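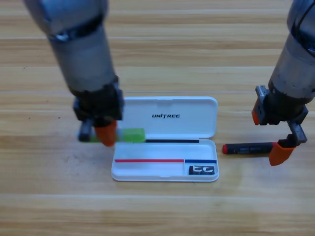
The pencil case on the table.

The Skakance ferry ran three times a day in winter, and whatever people left on it came to me at the Skaltengate office. I wrote each thing in the book, tied a tag on it and put it on a shelf. After a year it went to the sale.

The pencil case was number 3452. It came in with the last boat in May, along with an umbrella and one child's boot. There was no owner's name on it. I wrote "pencil case" in the book and went home.

A woman came for it the next morning, before I had the heater going. She asked if anyone had handed in a pencil case and I said what was in it, please, because that is what we have to ask.

"I don't know," she said. "It's my father's. He was taking it to Flellidix."

"What for?"

"He won't say."

I told her I couldn't give it to her unless she could say what was in it, and that her father could come himself. She said he was in bed with his chest and wasn't going anywhere. She didn't get cross. She sat down on the bench under the timetable and ate a roll out of a paper bag, and then she caught the bus.

He came himself four days later. He had a coat on over his pyjama top. He had to stop at the door to get his breath, and I brought the chair round from my side.

"A rubber, a short ruler, two pencils and a key," he said.

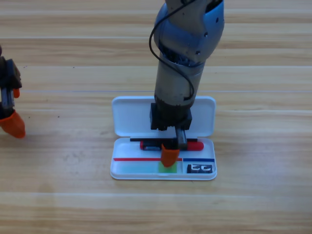 White case, opened.

I went into the back and looked. The rubber was there, and the ruler, and the pencils, both chewed. The key was under them, wrapped in a bus ticket.

"What's the key for?" I said. We don't have to ask that.

"The school at Flellidix. The side door." He had worked there until they shut it. He had handed in all his keys but the one, and he had meant to take it back for years, and then he had heard the building was sold to a firm called Saragih who were going to pull it down.

"Then they won't want it," I said.

"No," he said. "I was going to go in and have a look round."

I pushed the book across and he signed. His writing was very good. The fee was 500, which he paid in coins, and I put them in the tin and gave him a receipt.

The next boat to Flellidix was at ten past two. I told him it would be rough past the point and he said he had been on it in worse. He asked if he could wait inside. I said he could, and I moved the heater nearer the bench and went back to tying a tag on the boot.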